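Home Talks Archive Contact
Print this page | E-mail this page

Speaker notes: Eating down the fridge before a move

Start with the Broltcombe move. Three weeks' notice, full freezer, 575 miles to drive. I threw out more food than I packed. Pause, then ask who has done the same.

Main point: stop the big shop once you have a moving date. Buy milk and bread only. Cook the freezer first, jars last.

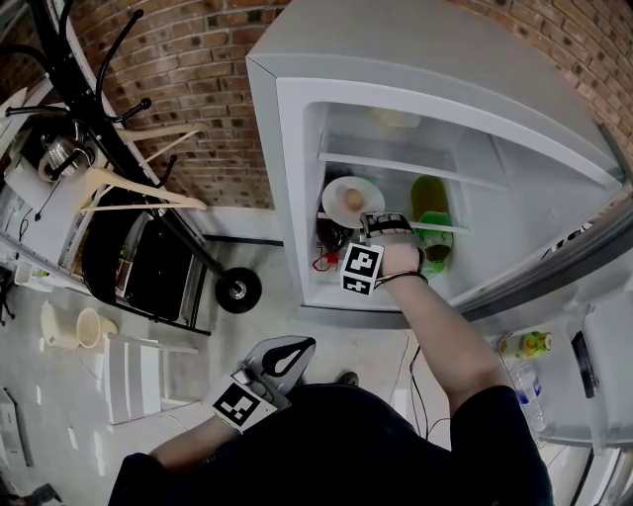
Desta Worku
Household columnist, Paiva

An egg on a plate still counts as supper. Put it on rice. Mention the Skikau soup, recipe on the handout.

Unplug the night before and prop the door open. Skip the part on coolers if we're past 3.

Comments

Marlene: Heard this in November. Does mustard travel OK?

tobyk: We got down to pickles and one lemon. Good talk.

R. Hale: The handout link doesn't work for me.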